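About Plukenell

Plukenell writes about big sports events for people who suspect they are being sold something. We cover host city bids, stadium budgets, ticketing, torch tours, mascots, and the speeches made when a bid is won. We also cover the sport, when there is room.

Sunita Negi and Elango Kurian started the site after sitting through a bid presentation that promised a new rail line, a swimming pool in every district and a generation of fitter children. Elango asked who would pay to heat the pools. The answer took eleven minutes and did not contain a number. We have been asking the same kind of question since, mostly by email, and mostly to people whose press office closes at 4 p.m.

You may have read that hosting a major games "puts a city on the map." We have looked, and most of these cities were on it. Claims like that one are our regular work. When a bid document says legacy, we want to know which building, who gets the keys and what it costs to keep the lights on. Sometimes the answer is good. We print that too, though it does take us longer to believe it.

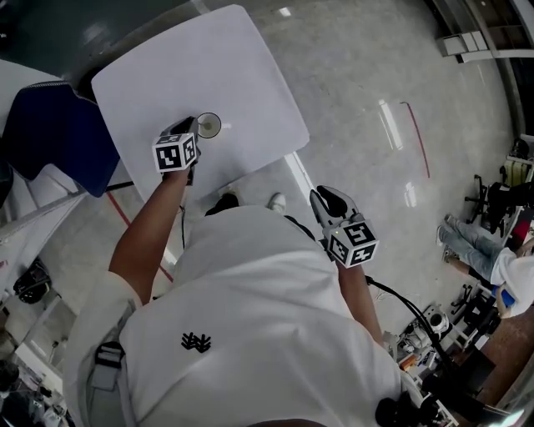 A gripper in each hand, and a small cup pinched where it rests on the board.

What we publish

Our main product is the Bid Reader, a plain-language summary of each candidate's promises with page references to the original. The longest file we have read so far ran to 867 pages. Marietjie Swanepoel read all of it and found the parking plan in there twice, with different totals.

We also run Second Look, a column by Hadiza Bako. She goes back to venues after the flags come down and reports on who is using them. Some are busy. One had a very nice lobby and a locked gate. Hadiza does not take guided tours if she can buy a day pass.

Itziar Quintana handles the athlete pages. She is allergic to the word "inspirational" and will send your draft back if it's in there. Her interviews tend to be about rent, physical therapy bills, shift work and who paid for the flight.

Who pays for this

Readers, mainly. We have 19 organizations on group subscriptions, most of them libraries and local newspapers, and the rest of our income is individual members. We turned down a sponsorship from Pidberg, which builds temporary seating, and one from Bristeo, which sells hospitality packages. Both were polite about it. Bristeo asked again in March.

We don't accept free tickets, free hotels or those gift bags with the water bottle. If a writer gets into an event on a press pass, the article says so at the top.

Mistakes

We make them. We once confused the Ouali arena with the Ouali training hall and criticized the wrong roof. Corrections go above the article, in the same size type as everything else, and they stay there. If you work for an organizing body and think we've been unfair, write to us and include the figures. "Context" without figures gets filed under context.

Pitches and complaints go to the same inbox. Sunita reads it in the morning.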